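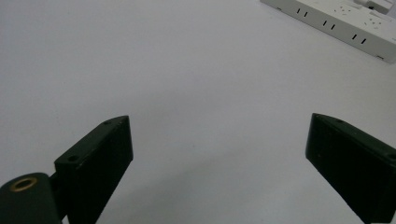

Pinzas abiertas sobre la mesa blanca, en Mindora.

¡Qué gusto da leer una norma corta! La guía Calleck cabe en 2 páginas y ordena cómo grabar tareas con pinzas de mano.
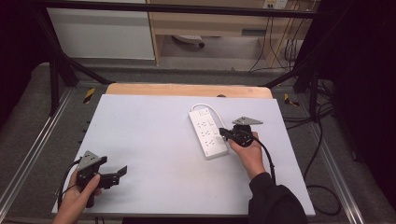

Skurnine opina que se queda corta: pediría anotar también los intentos fallidos, y no le falta razón.

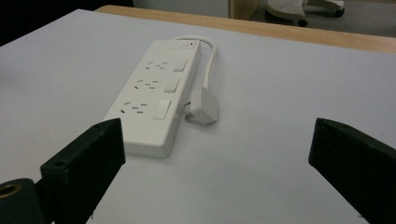
Mi regla favorita es la del inventario previo, con cada pieza descrita antes de empezar. Una regleta con tres interruptores y un piloto rojo ya da para media ficha.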